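Level of Detail for Small Props, or Why Your Table Turns Into Confetti at Six Metres
Filed under: Building, Mesh, Fivard 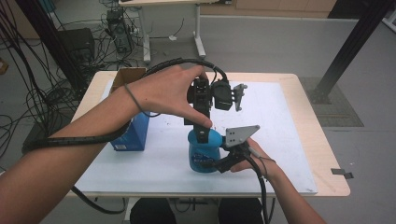 The Fivard uploader offers to make your level of detail models for you, and most builders let it, then wonder why their furniture falls to bits when they step back. I've been told for years that the automatic option is "good enough now". I keep testing it and I keep not believing it. What the generator does is throw away triangles until it hits a number. It has no idea what the object is. Give it something like the blue mug in the photo and it may well eat the rim before it touches the parts you can't see. Give it a black spiral-wrapped cable and it will have a terrible time, as every turn of the spiral is thin, curved and apparently disposable. The tabletop and the white board lying on it are the only easy things there, a flat box on a flat box.

So we're going to make our own. It's dull work and it takes less time than arguing about it in group chat.

What you need

A finished prop in whatever modelling program you use. I use Karaca, so the menu names below are Karaca's, but any program that can delete an edge loop will do. You also need access to a sandbox. The one at Mosier is fine if you don't mind people dropping houses on you.

My test piece is a mug I made for a café build in Nallon. It came out of Karaca at 1,516 triangles, which is too many for a mug, and I'll get to that.

Step 1. Fix the high model first

There's a school of thought that says the top level can be as heavy as you like because it's only seen up close. I don't buy it. People in a café are always up close. Mine had a bevel on the foot ring, which sits flat on the table where the camera can't go, and a handle with far too many segments. Take out anything that isn't changing the outline. If you delete a loop and have to squint to spot the difference, it was never earning its keep.

Keep your materials as they are at this point. You'll be sorry if you add one later.

Step 2. Make the medium model by hand

Duplicate the object. Don't touch the decimate tool. Select every second vertical loop around the body and dissolve it, then do the same around the handle. The rim stays. The rim is what tells the eye this is a cup and not a bucket or a stump, so protect it right down to the next level.

Check your UVs after each dissolve. Karaca claims to preserve them. It preserves them most of the time, and the time it doesn't will be the one you upload.

Step 3. Make the low model, and be rude about it

Mine is a tube with 6 sides and a flat disc a little below the rim for the coffee. The inside wall is gone. The handle is a bent strip with 2 faces to each segment, front and back, so it doesn't vanish from one side. It looks awful on your screen with the camera jammed against it. That's not where anyone will see it.

Move your camera back in Karaca until the prop is about the size of your thumbnail and judge it there. I've seen tutorials that tell you to aim for a fixed percentage of the level above. Where the percentage comes from, they don't say. A bookshelf and a wine glass don't lose detail in the same way, so why would they share a number?

Step 4. The lowest model

The usual advice is to put in a single triangle and save the land impact. Shops do this a lot, then tell customers to turn up their detail setting in the viewer. I think that's cheating. Your neighbour hasn't turned up their setting, and what they see is a sliver floating over a table.

For a mug, an open box with the right average colour is plenty. For anything bigger than a chair, I'd spend up to 200 triangles here and be glad of it.

Step 5. Match the materials

All four models need the same materials, with the same names. If the high model has a glaze and a coffee surface, the lowest one needs both, even if the coffee is one tiny triangle hidden inside the box. Otherwise the uploader will give you an error about a material not being a subset of the reference model, or, on a bad day, it'll say nothing and swap your textures around.

Step 6. Upload and go for a walk

Export the four files. In the uploader, change each level from "Generate" to "Load from file" and pick them one at a time. The preview panel will look lovely. Ignore it. It renders your prop in a grey void at a flattering size.

Rez the thing in the sandbox, put your viewer back on its default detail setting, and walk away from it backwards. Watch for the switch. If you see the outline jump, go back to whichever model has just appeared and put some edges back along the silhouette. If you only see the shading change, leave it alone.

Then link it to whatever it'll be sitting on and do the walk again. A linked prop still switches according to its own size and not the size of the whole set, which is why you can have a handsome table laid with six blobs.

A note on land impact

Someone will tell you the generated version came out cheaper. Sometimes it does. My mug came out the same either way, and the generated one had a hole in its side from across the room. Try both with your own prop, look at them from where a visitor would be standing, and keep the one that still looks like a mug.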